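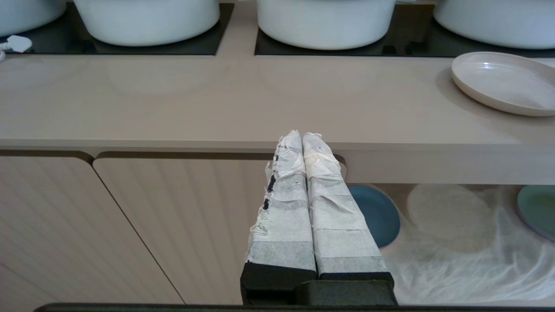
White pots on a pale countertop.

Sirar Set-Up Guide, Part 6: Your First Save
2 min read · 525 shares

I play this one on an old desktop, so my menus may look plainer than yours.

1. Start a new campaign and pick Plollbridge as your home base.
2. Open Options and turn autosave on — it's off by default!
3. Save by hand before you spend your 3,000 starting credits.

Note: Slot one gets overwritten by autosave. I use slot two.

Caution: Don't quit while the disk icon is spinning. I lost a whole Scanlon mission that way (ouch).

Comments (2)

gridrat: Slot two worked, thanks!

mossypixel: Does this go for the July patch too?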